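Keeping the two-arm bench cell running

The two-arm cell at the Dukton workshop has now been through its first full service since it was put together in February. Several members have asked how it is set up and what has to be done to it, mostly because they are building something similar at home or at work. What follows is taken from the cell log and from the notes made during the service, which was finished on 14 July 2026.

The cell is a tabletop unit. Two small arms sit on one length of black slotted aluminum extrusion along the operator's edge of a wooden table. Everything either arm needs to reach goes on the table in front of the rail. The job it does most is taking packaged items out of a mesh basket and putting them down on the bare wood.

The rail

Both arms are fixed to the same rail so that the distance between them stays put. In the first version each arm had its own clamp, and every time someone leaned on the table one of them shifted a little. Positions taught in the morning were off by the afternoon. With the shared rail that problem went away, but the bolts still have to be checked. T-nuts in a slotted extrusion will creep under a load that keeps changing direction, and an arm that swings out and back all day is that kind of load.

We check the base bolts every 200 hours of running. At this service two of the four on the left arm took a quarter turn and the right arm took none. Mark each bolt head and the bracket next to it with a paint pen. After that a look is enough on most days.

If an arm has to come off, scribe the rail on both sides of its base first. Putting it back on the scribe lines saves teaching everything again. The Wasilewska group skipped this step on their cell and lost most of a day.

Cables

Cables have given us more trouble than motors. The left arm stopped twice in the spring with a communication error, and both times the fault was in the cable between the wrist and the link below it. It had been tied down too tightly. The wrist could turn its full travel, but at the far end it was pulling on the connector.

The cable now hangs in a loose loop along the link. The rule we use is to move each joint by hand to both ends of its travel, power off, and look for any place where the cable goes straight. If it does, let out more slack. Then do the same with two joints together, as a cable that is fine on one joint can still be short when the next one is bent.

The cable behind the right gripper needs its own check. It is allowed a broad loop across the table, and the loop has to stay clear of the fingers when they come down. Clips on the rail hold some of the wiring. Push them in by hand and don't use pliers – we have broken enough of them.

Power wires at the base should be looked at where they leave the housing. We found one with the insulation rubbed thin and replaced the whole lead. Tape is not a repair here.

Grippers

Each gripper gets wiped down with a dry cloth. The fingers pick up adhesive from labels and after a while they start to hang on to things after opening. Isopropyl on a cloth takes it off. Keep it away from the camera lens.

Finger screws are tightened at every service, with a drop of the weaker threadlocker. The stronger kind will hold well, and then the screw head will strip the first time you want to change a finger. Close the gripper slowly and see that the tips meet evenly. If one side touches first, loosen both fingers, close the gripper on a feeler gauge and tighten again.

The spare fingers came from Tirus and fit without filing. We have 15 in the drawer and will not need to order this year.
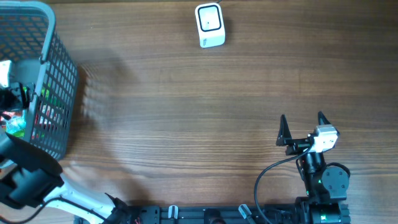 Reaching into the basket is the hardest thing the cell does, and it is the test we run at the end of any service. Mesh is unforgiving. A finger tip that is a few millimeters out will catch in an opening, and the motor will keep pushing until the current limit trips. For that reason the limit is set low for the first nine picks after a service and put back to normal only when all of them have gone through without a stop.

Put the basket in its usual spot, run the picks at a quarter of normal speed and keep a hand on the stop button. Use the ordinary mix of contents. Soft plastic bags should be in there, as they are what the gripper most often fails on. Write down which pick stopped and which joint reported the fault, even if it clears by itself.

Joints and calibration

The joint servos are sealed and we don't open them. What can be checked is play. Hold the link on each side of a joint with the power on and rock it gently. The shoulder on the right arm has a little more play than it had in February. It is within what Dronen gives for the part, so it stays in for now, and it goes on the list for the next service at 800 hours.

After that comes homing. Move both arms to the zero pose, check it against the printed card kept with the cell, and save the offsets. Save the old file under a new name before you overwrite it. Then run the basket picks described earlier, in that order, as picks done before homing tell you nothing.

The whole service took one person around four hours, including the lead that had to be replaced. The log sheet is in the folder on the shelf over the bench. Anyone who uses the cell should enter the running hours before switching off – the sheet had three gaps in the spring and the hours for those dates are a guess.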